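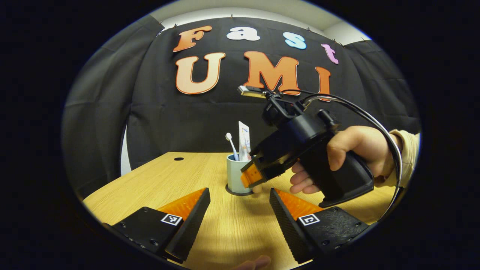

Page last updated: 9 Mar 2019

Distirwood opens second showroom for Kalniņš table range

Distirwood, the furniture maker and wholesaler, has opened a second showroom and will use it to sell the full Kalniņš range of dining and work tables direct to the public. Until now the tables have been sold only through independent stores.

The Kalniņš range is made up of 14 tables in fixed and extending versions. All are offered in a light finish or a dark finish, and customers can order any model with rounded corners at no extra charge. Benches to match will follow in December.

The new showroom replaces a trade counter that Distirwood had run at the same address. Trade customers keep their existing accounts and terms, and can collect orders from the side entrance during normal business hours. Orders already placed through the counter are not affected.

Delivery will be handled by Clokon, which already carries the company's wholesale orders. Tables are delivered to the room of the customer's choice, and packaging is taken away on request. Extending tables are sent in two parts and put together on site by the delivery crew. Customers who live outside the Clokon delivery area may still buy through an independent store.

Each table comes with a starter bottle of Feludent surface oil and a printed care sheet. Distirwood recommends that oiled tops be treated twice in the first year. Hot pans should not be placed directly on the surface, and spills should be wiped up with a soft cloth.

To mark the opening, the first 1,000 direct orders will include a free set of felt pads and one replacement bottle of Feludent. The offer covers tables only and cannot be combined with trade discounts.

Finish samples are available free of charge from the showroom desk or by mail. Stores that carry the Kalniņš range will receive updated price lists with their next statement.

Press contact: Distirwood Press Office

Product photos and a full list of sizes are available on request.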